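Sim arm reaches the mug in our kitchen task but tips it every time — student project, need a sanity check

Posted in: School & Club Robotics > Simulation
Asked by florkow_lefty
Tags: simulation, grasping, student-project, 7-joint-ish-arm, help-please

Hi all, first time posting, long time lurker. I'm in a team of 6 at Dudthorpe and for our spring project we picked "put the mug in the sink" as the task, which sounded like the easy one on the list. (It was not the easy one on the list. The drawer people finished in a week.)

The setup is a simulated kitchen. Our supervisor handed us the scene and the arm model, and we have to write everything from the planner up. We're calling our stack Kombo because it's a combination of a sampling planner for the big moves and a plain old straight-line controller for the last bit before the grasp. I wrote the straight-line bit, so if it's broken it's mine and my teammates are being very nice about it.

The mug sits at the far left of the counter, close to the front edge. The arm starts over on the right with its hand up near the toaster, so every episode begins with this big swing across the sink, past the faucet, and then down to the mug. We have 400 steps per episode and the swing eats a lot of them.

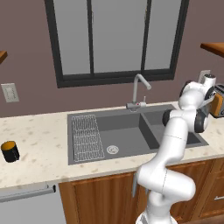

So what happens is the swing goes fine, the arm gets to the pre-grasp pose, the controller takes over, the fingers come down, and the mug goes over. Sometimes it just rocks and falls inward toward the sink. Sometimes it goes off the front of the counter and we lose it completely. I've seen it land in the sink on its own once, and the checker counted that as a success, so technically our success rate isn't zero, but I don't think I can put that in the report with a straight face.

Things I've already tried:
Slowing the last bit way down. It helped a little, then we ran out of steps.
Lowering the grasp point on the mug. No change that I could see.
Raising the friction on the mug. Made it weirder, it started sort of jumping.
Coming in from straight above with the fingers over the rim. Better, but then one finger ends up inside the mug and when it closes the whole thing twists.
Different random seeds. I ran with 2317 for ages and then swapped to 3007 and got the same flop in a slightly different direction.

Before anyone asks, the mug position does get jittered a bit between episodes, but we read its pose straight out of the simulator so it isn't a vision problem. No cameras are involved in the control at all. And the planner is told about the faucet and the counter as collision shapes, so it goes over the spout like it should.

What I'd really like to know is whether this is a tuning problem (I keep poking numbers) or whether I've got something more basic wrong. The demo is in April and I would love to not be the reason we show people a mug falling off a counter forty ways. Also happy to hear from anybody who's done sink tasks, because placing it in the left basin is the next thing and there's a wire rack lying in there that I haven't even started to worry about.

Thanks so much in advance!

3 answers

Godfrey Mushi

Hey, welcome! I helped run a club team that did a very similar task in the Sevlow simulator, and I'm fairly sure I recognize this one, because we lost most of a month to it.

First check, before you touch any more numbers: when the controller takes over from the planner, what is the arm's velocity? Ours was handing over while still moving. The planner said "done" as soon as the hand was inside its tolerance ball, and the leftover sideways speed from that long swing carried straight into the descent. You won't notice it by eye at normal playback speed. Print the joint velocities at the handover step and look at them. If they're not close to zero, wait until they are, and only then start the straight-line part. In our case that one change fixed more than everything else put together.

Second one is the finger centering. If the gripper closes with the mug off to one side, one finger touches first and pushes, and a mug is tall enough that a push anywhere above the middle tips it. You said you lowered the grasp point and saw no change, and that makes me suspicious that the offset you're editing isn't in the frame you think it's in. We had ours in the wrist frame and kept "lowering" it sideways. I went and drew little colored axes at the target pose, and I laughed for a good minute and then I had to go for a walk.

Quick test for that: move the mug somewhere with lots of room, put the gripper at the grasp pose with the fingers open, pause, and look at the gap on each side. If they're not equal, fix that before you do any more full runs. You don't need the planner for this, just set the joints directly.

And please put the friction back where it was. High friction plus a stiff gripper gives you exactly the jumping you describe. Lower the closing force instead and close over more steps.

On the step budget, a swing like yours will always be slow if the planner is allowed to wander. Have a look at the raw path and see if it's taking a scenic route over the faucet. We added a single fixed waypoint, hand high and in front of the spout, and planned to that first and then to the pre-grasp. It isn't elegant but it was the same path every time, which made everything after it so much easier to debug. Shortcutting the path after planning helps too.

For the jitter, turn it off until you can do ten in a row, then bring it back a little at a time.

Oh, and put that lucky sink landing in the report! Write it up as a problem with the checker. Our judges loved that kind of thing, and you can tighten the check so it only passes if the gripper was holding the mug at some point and the mug ends up upright.

sprocketmom_dud

did you try making the mug heavier? my son's team did that and it stopped falling over lol. not sure if its allowed in yours

Faith Mabula

Godfrey's covered most of it, and I agree with the order too, handover velocity first. I'll add a couple of things from the sink side, as I spent a whole semester on dishes (real kitchen names for files and everything, my laptop still has a folder called basin_left_final_final).

Please don't change the mass unless your rules say you can. It does work, kind of, but somebody will ask you about it at the demo and then that's the only thing anyone remembers.

About the grasp direction. You've tried from above, and I'm guessing the other one was from the side, level with the counter. With the mug that close to the front edge and the arm coming from the right, a side grasp means the forearm has to get pretty low over the counter and the sink. Is it touching anything? A light brush between the forearm and the edge of the sink won't always show up as a failed plan, particularly if your straight-line part doesn't check collisions at all. Does it? Mine didn't. Turn on contact printing for every link, including the ones you don't care about, and run a single episode. I had an elbow grazing a cabinet for weeks and it made the hand shiver right at the end.

My favorite compromise was a tilted approach, hand coming down at a slant with both fingers outside the mug. You keep the arm up out of trouble and you don't get the finger-inside twist. Start at a slant somewhere between your two and see which way it gets better.

For placing: that wire rack will bite you if you treat it as flat. Check what the collision shape is first. In some scenes it's one simple box and the mug sits on it happily, and in some it's the actual mesh with all the little wires, and then the mug catches and rocks when you let go. If your task only says "in the sink," aim for the bare floor of the basin on the drain side and skip the rack completely. Watch the faucet on the way in though, because the spout hangs down further than you expect once there's a mug in the hand, and the planner needs to know about the mug too. Attach it to the gripper as part of the collision model after the grasp. I forgot to and my arm cheerfully knocked the mug out of its own fingers on the way past.

Let go low, open slowly, and go straight up before you move sideways.

If you can post the joint velocities at handover plus the contact list, I'll have a look tomorrow evening.

Comments on this answer

florkow_lefty: oh my gosh ok. Just printed the velocities and they are very much NOT zero at the handover. I feel silly but also so relieved?? Adding a settle wait now, and doing the axes drawing tonight. And no, the straight-line part doesn't check collisions, I didn't know that was a thing I should do.

Faith Mabula: Don't feel silly, it's a rite of passage. Cap the settle wait so it can't eat your whole episode if the arm never quite stops.

florkow_lefty: Settle wait is in and it's picked the mug up! Twice! Then it dropped it on the third one, but it was UP. @Godfrey you were right about the frame as well, my "down" was pointing mostly left. Going to try the slanted approach next and then I'll start a new thread for the rack.

Godfrey Mushi: Love it. Save the seed for the drop, you'll want it.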